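Ombudsman or small claims?

gerk_tenant
Bought a standing lamp from Grenditz in May, £64 plus delivery. They say the fault is mine and have sent a final response letter. Is the ombudsman worth it or do I go straight to court?

Piras44
Check they belong to a scheme first. Plenty of shops don't.

gerk_tenant
They do, it's on the letter. Two photos attached.

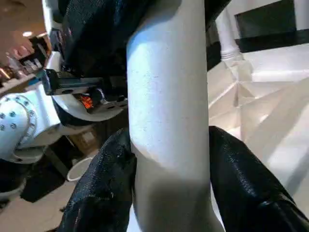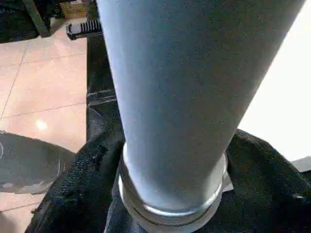
Also, the court fee puts me off.

mlowther
I'd go to court. The ombudsman took months over my £533 claim and offered me £50.

Piras44
Disagree. It's free, and if you turn the decision down you can usually still sue. Read the scheme rules for the deadline.

mlowther
Usually. Mine had run out of patience by then, and so had I.

gerk_tenant
Thanks both. Form going in on Saturday.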